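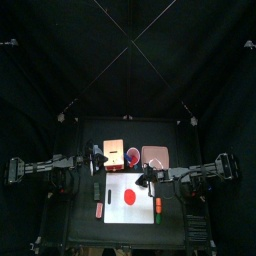

Blacking out a laundry for printing photographs is a weekend job if you measure first and buy the cloth second. The room only has to be dark enough that paper left out under it doesn't fog, and most laundries get there with fabric over the window, a proper seal on the door and some attention to small leaks. Black cloth on the walls and overhead also cuts down stray reflections, and once it's up, anything pale left showing stands out straight away. Paint them or cover them with tape. I print black and white only, so everything below assumes you'll be working under a red or amber safelight. Colour paper needs complete darkness and a stricter standard than this.

What you need
Blackout cloth, black on both sides
Hook and loop tape, sew-on for the cloth and adhesive for the wall
Brush strip or a draught sausage for the door
Black gaffer tape
Matt black paint, a sample pot is plenty
Tape measure, chalk, sharp scissors
Sewing machine with a heavy needle

Choosing the cloth
Ordinary curtain lining isn't good enough. Hold a single layer hard up against a phone torch in a dark cupboard. If you can see points of light through the weave, you'll need to double it. Coated blackout fabric passes this test but it's stiff, it holds a crease and the coating can crack along a fold if you store it badly. Wool serge is lovely stuff and hangs beautifully, though it's dear and picks up every bit of lint in the house.

I used Dravico, a medium-weight coated cloth, for the window and a cheaper uncoated one for the walls. The walls don't have to stop light coming through. They only have to stop it bouncing around, so save your money there.

Avoid velvet near the enlarger. It sheds, and you'll be spotting dust off prints for the life of the room.

Measuring
Measure the window opening at the top, middle and bottom and use the widest. Do the same for the height. Add 13 cm on every side for overlap. It looks like too much when the cloth is lying on the floor, but light comes round a corner very easily and the overlap is doing most of the work.

My door opening is 2,060 mm high. Yours may differ, particularly in an older house, and the floor probably isn't level either. Measure both sides of the frame and write the two figures down separately.

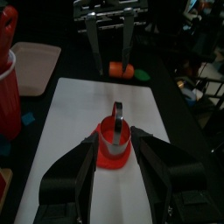

Wash uncoated cloth before you cut it. Cold water, no softener, and line dry in the shade. Coated cloth shouldn't be washed at all. Wipe it down with a damp rag and leave it over a rail for a day so the folds drop out.

Making the window panel
1. Lay the cloth face down and mark the finished size in chalk.
2. Turn a double hem on all four sides. Use a long stitch. Short stitches perforate coated cloth and you'll get a dotted line of daylight.
3. Sew the soft side of the hook and loop tape right along the back of the hem. Keep it continuous at the corners.
4. Clean the wall around the window with sugar soap, rinse, and let it dry overnight.
5. Stick the hook side to the wall, pressing hard along its full length.
6. Leave the adhesive for a full day before you hang anything from it.
7. Press the panel on from the top centre, working out to each corner and then down the sides.

If you're renting, skip the adhesive tape. Cut a sheet of corflute to sit tightly inside the window reveal, paint the room side black, and tape the edges each time you print. It's slower to put up. It doesn't take the paint off when you move out.

The door
Doors leak at the bottom first, then at the hinge side, then through the keyhole. Fit a brush strip to the bottom edge so that it just touches the floor. Run foam seal down the stop on the other three sides. Tape over the keyhole on the inside.

If you can still see a line of light, hang a curtain over the inside of the door as well. A short length of Firberg track screwed to the ceiling lets it slide out of the way. Make the curtain wide enough to wrap past the frame at both sides and long enough to puddle slightly on the floor.

Check that the door still opens easily from the inside with all of this in place. You should be able to get out in a hurry without untangling yourself.

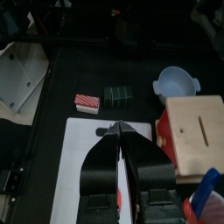
Walls and ceiling
You don't have to cover the lot. Concentrate on the corner where the enlarger stands, and take the cloth up past the lamp head and over the ceiling above it. White paint elsewhere in the room is fine and even helpful, as it spreads the safelight evenly over the wet bench.

Staple the top edge to a light timber batten and screw the batten to the studs. Leave the bottom edge free so you can lift it to get at power points. Keep the cloth well back from the enlarger lamp, heaters and any socket that has something plugged into it.

Ventilation
A sealed laundry gets stuffy quickly, and fixer doesn't improve it. An existing exhaust fan can stay, but light will come down the duct. Build a baffle from two overlapping pieces of board, painted matt black on every surface, so the air has to turn a corner twice. You also need a way for fresh air to get in. A second baffle low on the door does the job. Don't run a gas dryer or any other gas appliance in the room while it's sealed.

Testing for leaks
Do this in the middle of a bright day. Go in, shut the door, switch everything off and wait. Your eyes need more time than you'd think, so sit down and give it a good long while. Mark each leak with a bit of tape you can find by touch, then turn the light on and fix them all at once. 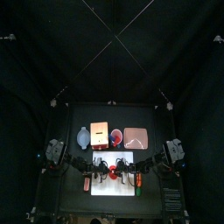
Once you can't see anything, test with paper. Put a sheet face up on the bench with a coin on it, leave it in full darkness for 2 minutes, then develop and fix it as usual. If the coin leaves no outline, try again with the safelight on. Mine is a Kelemen with a red filter and it passes at arm's length. Move the lamp further off if yours doesn't.

A coin test on blank paper can miss a very slight fog. For a stricter check, give the whole sheet a faint exposure under the enlarger first, enough to come up light grey, and then put the coin down.

Looking after it
Roll the panel when you take it down. Don't fold it. Vacuum the wall cloth with a soft brush before each session, and let the dust settle before you open a box of paper. The hook and loop tape clogs with lint and loses its grip, and an old toothbrush will clear it.

I've taken my window panel down and put it back more than 35 times and the only repair has been one corner, where the stitching pulled. I resewed it by hand with upholstery thread.

Greer MacRitchie

Updated Saturday, June 15, 2024: added the corflute method for renters.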